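Chapter 7
Loss of Grip: Faults in Grasping and Holding

Chapter Objectives

After studying this chapter, the reader should be able to describe the main ways in which a grip fails, tell a slip from a drop in a force record, explain why a container with contents is harder to hold than a solid block, and write a fault report that another person can use.

7.1 The Ketholm Fault

On a Friday in September, a handling cell at the Ketholm plant of Siltitz stopped at the start of the second shift. The cell moved open containers of small parts from a bench to a conveyor. It had been accepted after a trial of 3,000 lifts in which no container was dropped. During the shift in question, a container turned between the jaws, tipped forward, and emptied most of its contents over the guard rail and onto the walkway outside it. The walkway was in use at the time. One worker was struck on the forearm and was treated on site.

The first report gave the cause as "operator loading error." It said that the container had been filled above the approved level. This was true, but it did not explain the event. Other containers had been filled in the same manner all week and had been carried without trouble.

A second review was led by Elsa Partanen, then a safety engineer with Kavanagh, the firm that had supplied the cell. She asked for the force records for the whole week. They showed that the grip had been slipping for days. In 319 lifts the container had moved between the jaws and then settled again before it was set down. None of these movements had raised an alarm. The controller had been set to report a dropped container, and no container had yet been dropped.

The review also found that the acceptance trial had used closed containers, each filled with a single block of known weight. The block could not shift. Its center of mass stayed on the line between the two jaws from the beginning of the lift to the end. Long, loose items behave in another way. They lean against the rim, they stand well above the point at which the jaws press, and they move when the arm speeds up or slows down.

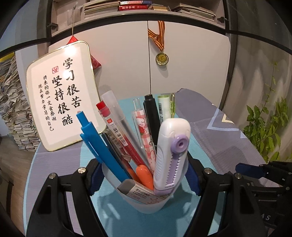 Two jaws pressing on opposite sides of a container resist a straight downward pull quite well. They resist turning less well. When the weight of the contents lies above the line of contact, the container is free to swing about that line, and only friction at the pads holds it upright. Soft pads help, as they spread the force over a larger area, but they also wear, and they pick up dust and oil. A pad that held firmly in the first week of service may not do so in the tenth.

It is tempting to answer such a problem by raising the grip force. At Ketholm this had been done twice, by maintenance staff acting in good faith. Each change reduced the slipping for a time. Each also bent the walls of the containers inward, so that the pads met a curved surface and touched less of it - the opposite of what was wanted.

7.2 Terms Used in This Chapter

A slip is any movement of the held object relative to the jaws that ends with the object still held. A drop is a complete loss of hold. A rotation fault is a slip in which the object turns about the line between the contact points. The term near miss is used in its usual sense, for an event that could have caused harm but did not.

The terms follow the scheme set out by Štěpánka Michalík in her course notes for the Clarkell training center. Readers who have worked with older manuals should note that some of them use "slip" and "drop" as though they were the same.

Section 7.3 treats the forces at the pads. Section 7.4 returns to the Ketholm records and shows how a slip alarm could have been set from the data already on hand.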